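Press release
For immediate publication

# Ikorix opens its robot workshop in Endine to visitors

ENDINE. The automation company Ikorix invites local businesses, teachers, students and families to an open day in its workshop on Lindgren Street. Visitors will be able to watch a robot arm at work at the table, to speak with the engineers who program it, and to see the pictures from the camera which is mounted close to the gripper.

The workshop is in the old Bunarex spinning mill, a brick building from 1907. Ikorix moved into the ground floor last May, and until now only customers and suppliers have been inside. The company received many questions from the neighborhood about what is done behind the tall windows, and it has decided to answer them by opening the doors for one day.

The central part of the program is a demonstration of small-object handling. It is given at a white table with gray panels standing behind it. The plain surroundings are chosen on purpose, so that visitors can follow on the screen what the robot receives from its camera. 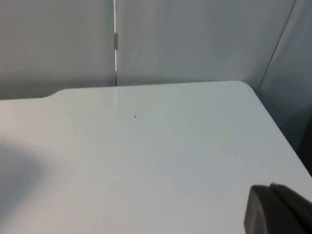

*The demonstration table from the camera near the gripper. One finger of the gripper is at the lower right.*

The task of the demonstration is simple to understand. It is done with a red cube and a woven basket, and the robot must handle the cube and leave the basket in its place. For a person this takes a moment and no thinking. For a machine, there are many small decisions: from which side to come, how far to open the fingers, how to pass over the rim without touching it. The engineers will explain each of these decisions during the demonstration and will repeat a step when the public asks for it.

"We could show something faster and louder, but we prefer to show the work as it is on a normal day," the company says. "A cube and a basket are familiar to everybody. When the visitor understands this task, he or she can also understand what we do for a packing line."

Ikorix was founded by former students of the technical school in Endine and today has 78 employees. It prepares handling programs for makers of food, cosmetics and small household goods. A large part of its work is about objects which are not exactly equal to each other, or which are put down each time in a slightly different position. 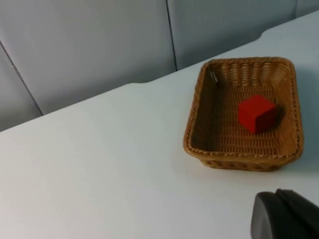
Page last changed: 06/02/2026

The basket is a good subject for this kind of work. Its walls are woven and its rim is thick and braided, and inside it the cube has shadow on one side. Such surfaces are more difficult for a camera program than a smooth plastic box, and customers often ask for exactly such surfaces.

## Program of the day

The demonstration will be given 5 times during the day and each one is followed by time for questions. Between the demonstrations the following is offered:

- a guided tour of the programming room and the test area
- a table for children, where they can give simple commands to a small training arm
- a talk for companies which think about their first robot, with advice on space, safety and cost
- information on apprenticeships and on practical semesters for students

The tours are made in groups, and the 4 guides all speak English. Visitors who need a tour without stairs are asked to tell this at the reception, and a different route will be used.

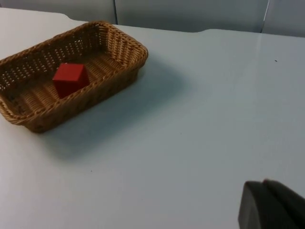 *The red cube in the woven basket, with the gripper at a distance.*

Teachers who wish to come with a class are kindly asked to write to the company in advance. They will receive a short worksheet on the demonstration, which can be used in the lesson before the visit or after it. Ikorix has also prepared a printed guide with the most important words of robotics in everyday language.

## Practical information

Entrance is free. A registration is necessary only for school classes and for the talk for companies. Parking is possible in the yard of the mill, and the bus stop Lindgren Street is in front of the main gate. Closed shoes are required in the test area. Children must be accompanied by an adult.

Journalists are welcome at all demonstrations. Requests for interviews and for pictures in print quality can be sent to the press office of Ikorix in Endine.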